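Workroom Notes: Getting a Flat Table Covering
Willdale Makers' Newsletter, September issue
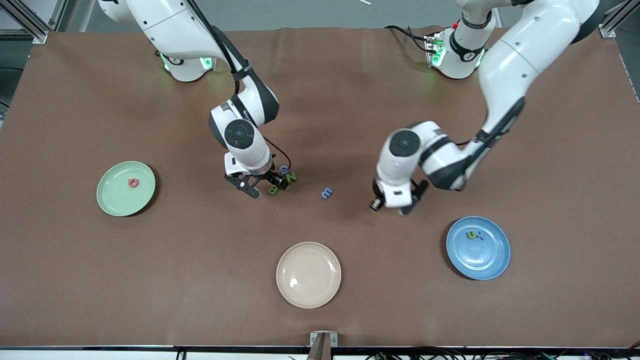
Most complaints that reach the workroom desk about table coverings concern the same fault, a sheet that will not lie flat after it has been fixed down. The cause is usually in the first hour of handling. Covering material is shipped on a core, and it keeps the curve of that core for some time after it is cut. If it goes straight onto the table, the curve works its way out later and leaves ridges. A matte brown surface such as the one shown is forgiving about glare, but it still gives away faint wrinkles and creases near the back edge, and small items like the letter-shaped pieces on it are the first things to tilt when a ridge forms underneath. The procedure that follows is the one now used for all the tables in the Carrasco Street building.

Resting the sheet. Cut the piece to length plus two inches at each end. Lay it face down on a clean floor in the room where it will be used and leave it there overnight. The room should be at its normal working temperature. Sheets rested in the loading area on a cold day and then carried upstairs have had to be lifted and refitted.

Checking the top. Run a straightedge across the table in both directions before any material goes on. High spots from old adhesive can be taken down with a scraper and 80 grit paper. Low spots under the thickness of a business card may be left alone. Anything deeper should be filled, sanded and vacuumed. Dust left in the corners shows through thin coverings as a row of small bumps, and these do not press out.

Fixing. We tested three methods last winter: full adhesive, perimeter tape, and clamping strips. Full adhesive gave the flattest result but made replacement a half-day job. Clamping strips were quick, although they raised the front edge enough to catch sleeves. Perimeter tape is now the standard method. Use the Vesine 38 mm double-sided tape, which is stocked in the second drawer of the supply cabinet. The narrower roll does not hold at the corners.

Start at the back edge. Peel only the first few inches of backing, set the sheet square, and press it down from the center outward. Then work forward with a rubber roller, removing the remaining backing as you go. Do not pull the sheet to take out a wrinkle. Pulling moves the slack somewhere else – generally to the far corner – and stretches the face. Lift the sheet back to the last flat point and lay it again. The front edge is trimmed last, with a new blade and a steel rule.

Removing creases from a sheet already in place. Shallow creases can be relaxed with a hair dryer on its low setting, held a hand's width away and kept moving. Follow with the roller while the material is warm, and put a flat board with some weight on it over the area until it cools. Sharp folds cannot be corrected this way and the sheet should be turned or replaced.

Cleaning. Damp cloth, mild soap, dry cloth. The Nekari spray cleaner leaves a shine on matte finishes that builds up with use, so it has been moved to the metal benches only. Marker can be lifted with rubbing alcohol if it is tested first on an offcut.

Supplies. Covering is held on the rack under stock number 518 and is cut on request on Thursday mornings. There are 37 feet left on the current roll – please bring the finished size of your table, written down, with the width first. Offcuts longer than a foot go back in the bin beside the rack.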